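Ticket 863 – Blinds and glass wall, meeting room side
Opened by: Cledwyn Penry
Logged: 27 Jun 2023
Priority: Low (but it's driving me a bit batty)
Status: Waiting on parts

What's wrong

Hi all, me again. This one's about the slatted blinds behind the glass partition, the white ones. One of them won't tilt properly any more. You turn the wand and the top half of the slats closes nicely, and the bottom half just sort of thinks about it and stays where it is. Anyone sitting in the meeting room can be seen from the knees down, and anyone walking past gets a good look at whose shoes need a polish.

It was fine in April when the cleaners had the blinds down for a wash. I first noticed it on the Morgan call, when the glare off the floor was coming in under the slats and I had to shuffle my laptop along the table to read anything.

What I've tried so far

First go: let the blind all the way down, tilt it fully one way, then fully the other, and do that a few times. Bravness (they did the original fit-out) have this on their help page as the cure for twisted ladder cords. It loosened things up a little, and the slats got maybe halfway to closed before they stuck again.

Second go: raised the whole blind and lowered it slowly with both hands on the cord. No change. I did find a paper clip sitting in the bottom rail, so that's been evicted.

Third go: took the wand off and turned the little hook by hand. It turns the whole way without slipping, which makes me think the tilt gear up top is OK and the trouble is lower down in the ladder cord – probably one side has come off its clip when it went back up after the wash.

I stopped there. The head rail is 1350 mm wide and I'm not keen on unclipping it by myself while standing on an office chair.

From the corridor side, with all the blinds down, you really have to get close to the glass and look at the gaps to pick the bad one. The ceiling lights bounce off the panels and hide a lot.

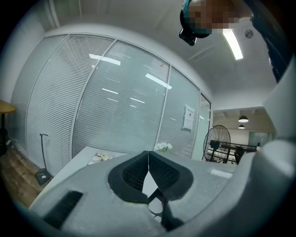

Reply from Grirkwood Building Services

Thanks Cledwyn, good detail. Sounds like a ladder cord to us too. Could you let us know which panel it's on, and whether the blinds are one piece or separate for each section of glass? Also, please don't take the head rail down. The brackets on those are fiddly and the replacement ones are on a four week wait.

My answer

Wouldn't dream of it! It's separate blinds, as far as I can tell from inside the room. The bad one is behind the panel with the paper notice taped to it. I haven't touched the notice, and if you need it off to get at anything, go ahead, just pop it back up afterwards so I don't get emails.

While you're here, there's a thin black pole stand on the floor by the glass. It's free-standing, so shift it wherever you like while you've got the ladder out, but please lift it and don't drag it. The floorboards mark if you so much as look at them, and I've already had one go at a scratch near the kitchen with a wax stick (wrong brown, of course).

Update

Someone from Grirkwood came by and had a look. The cord has frayed near the bottom rail and they don't think re-clipping will hold. They've asked Sturska for a new ladder set in white, 1000 mm drop, and they'll trim it on site if it's a bit long. I asked if it was worth doing the others at the same time and was told to leave well enough alone, which suits me.

For now the blind is staying fully down and tilted as far as it'll go. If you're booking the room for anything private, use the small one at the back or sit at the far end of the table. Please don't force the wand – it's plastic, and I'd like to log one repair here and not two.

Leaving this open until the cord turns up. I'll add a note when there's a fitting date.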